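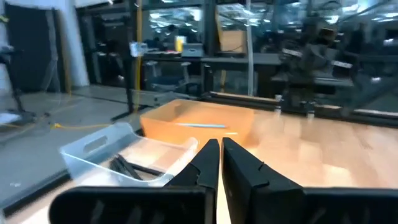 4.2 Why the bins are see-through

I came to the question of small bins by way of a messy desk, so forgive me if this section wanders a bit. In the Norau survey we asked people where their pens lived, and the answers were wonderfully vague – "in the pot, mostly", or "wherever I put it down". We had 500 replies by the end of June, and a good many of them mentioned a container the person couldn't see into and had more or less stopped using.

So for the second round I went for see-through plastic (Figure 4). The orange bin has low walls that lean out slightly, and a thin light-blue stick of the pen or marker sort shows up nicely inside it. The clear bin beside it has a blue tint at the edge and a long handle cutout in the end wall. I put the slim dark bits and pieces in that one and let them lie in a jumble, as they would at home!

Figure 4. Orange and clear bins on the wooden tabletop.

Dumitrescu bins, which we used in the first round, were solid grey and a good deal deeper. People rummaged in them. They also tipped them out, which we hadn't planned for at all, and I spent most of one Friday picking paper clips off the floor and rewriting the scoring sheet.

I did wonder whether colour would matter on its own. Our Etance pilot hinted that people remember "the orange one" better than "the one on the left", but it only had 2 sessions and I wouldn't lean on it (the instructions changed in between, too). What I can say is that the low walls were popular. Several people told us they liked being able to drop a pen in without looking, and one wanted to know where to buy them.

Scoring for both rounds is set out in 4.3, along with the items we left out.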